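Right, Saturday kitchen thread, because I've been putting off the table for days

Went to Jirstead for one bag of sugar and came home with plates. The blue one won me over straight away and then of course it needed company
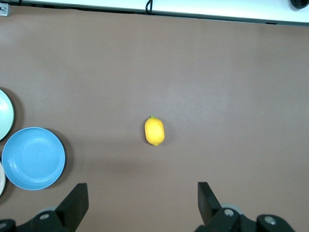
Anyway, lemon drizzle is the plan. My recipe wants the zest of two and I've got one, so it's going to be a gentle sort of drizzle

Oven on at 170? The old card says 400 and I can never remember if that's Fahrenheit or just my mum's handwriting!

Update: gone for 170. Kettle's on, washing up can wait till the cake's in, will report back later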